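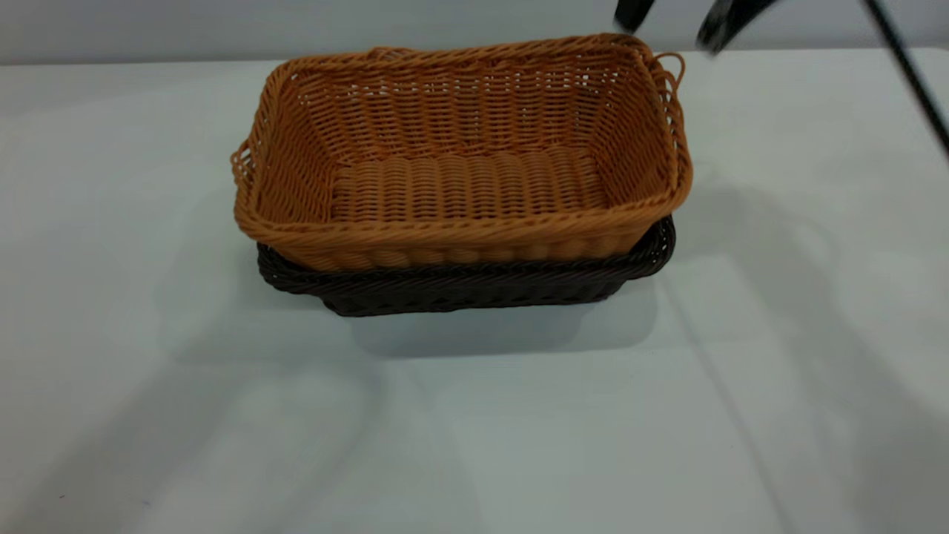

Home | Shop | Storage | Help | Basket questions | Contact

Basket questions

We sell nesting baskets and we get asked the same things about them over and over. Some of what follows will talk you out of buying one. Fine.

Do I need baskets at all?

Probably fewer than you think. A basket on a shelf hides a mess very well, and after a month the mess is still in it, with a charger you have since replaced. If you want to be tidier, throw things out first and see what is left. Then measure it. Plenty of people who do this write back to say they bought one basket, or none.

Why do they come nested?

It saves us space in the stockroom and saves you space at home when they're empty. The smaller one sits inside the larger one and you pay for one box to be posted. That is the whole benefit. Some sellers will tell you that nesting baskets are "two solutions in one". You can't use both while one is sitting in the other, unless you want a very shallow bottom basket that you have to lift the top one out to reach.

Is it real rattan or plastic?

Depends which range. Tetis is natural rattan. Dobre is a synthetic round strand made to look like it. In a photograph they are very hard to tell apart, and I would be wary of anyone who says they can do it from a phone screen. In the hand, synthetic strands tend to be the same thickness all the way along, and natural ones wander a bit. Look at the cut ends inside the rim if you can find one. If a listing anywhere says "rattan style" or "rattan effect", read that as plastic.

Which is better?

For bread, fruit or anything in a bathroom I'd take the synthetic and not feel bad about it. It wipes down. Natural rattan looks nicer after a few years if it has been kept somewhere sensible, and looks dreadful if it hasn't. Azlan Krishnan, who does our buying, disagrees with me about the bathroom and keeps his towels in a Tetis. We'll see.

Can I put bread straight into it?

You can, with a cloth or paper liner. A woven floor has ridges and gaps, and crumbs go into the ridges and stay there. I've seen "crumb-free" claimed for woven bread baskets and have no idea how that is supposed to work. Turn it upside down over the sink and bang it.

How do I clean one?

Dry brush first. An old toothbrush is as good as the basket brushes you can buy, including the one we sell. After that:

Synthetic: warm water, a drop of washing-up liquid, rinse, leave upside down to dry.

Natural: a barely damp cloth, then air. Don't soak it and don't put it on a radiator.

Neither goes in the dishwasher. Customers do tell us theirs went through with no trouble. We also hear from the other ones.

Do the sprays and oils work?

I doubt it. Ridwan Sopacua tested a "wicker reviver" for us over one winter, half a basket treated and half not, and by June he couldn't say which half was which without checking his note. A dry rattan basket that creaks can be left in a steamy bathroom for an evening. That costs nothing.

What colour should I choose?

Whatever you like, but a light tan shows coffee and a dark brown shows flour and dust. The colour on your screen will be a bit off from the one in the box, every time, and no amount of "true to life" wording on a product page changes that. If it has to match a chair, ask us for a strand sample. They're free.

Will the two colours in a mixed set fade at the same rate?

No. Dark brown goes first on a sunny sill. We don't cover fading and I don't know anyone who does.

Are the little loop handles strong enough to carry it by?

For bread rolls, yes. For a basket full of potatoes, no, and please don't. Small loops at the ends are handy for sliding a basket off a shelf towards you. When it has any weight in it, get a hand underneath. Most of the returns Nabila Kusuma deals with are a pulled handle, and most of those were carried full.

What about lifting the top basket out of the bottom one?

Same thing. If they have stuck together, hold the lower rim down with one hand and wiggle the upper basket out by its sides. Don't yank a loop.

My baskets are stuck and wiggling doesn't work.

Usually it is the natural ones after a damp spell. Leave the pair somewhere dry overnight and try again in the morning. I'd skip talcum powder, which gets recommended a lot and then lives in the weave for good.

Will it fit my shelf?

Measure the shelf, then measure the basket at its widest, which is the rim and handles and never the base. The sides slope, so a basket can stand happily on a shelf and still foul the uprights. Our large Dobre is 40 cm across with the handles. Other shops may give you the base measurement, so ask.

The rim isn't perfectly straight. Is it faulty?

A rim that bulges slightly on one side is normal on a braided edge and it won't get worse on its own. A strand that has come loose at the end is a fault. Send a photo and we'll replace it. "Handwoven" is not an excuse for a loose end, whatever our old product pages used to say.

Is it handwoven, then?

Tetis is. I have asked the Dobre supplier 3 times and had three slightly different answers, so we've taken the word off the page until I get one I believe.

Are they a good present?

To somebody who has asked for one. Delia Lazăr on the packing bench says otherwise and fills hers with jam.

Can I return them?

Yes, unused, with the pair together. We can't take half a set.

Still stuck? Write to us and say which range you have.

Was this page useful? Yes (174) No (13)
Share | Save | Print
40 comments

Related questions
Liners: cotton, paper or none
How to mend a loose strand
Drawer dividers, and whether you need them
Inent shelf boxes: sizes at the rim
Rekent lidded hampers: what goes wrong
Moths in baskets, by Zulkifli Lubis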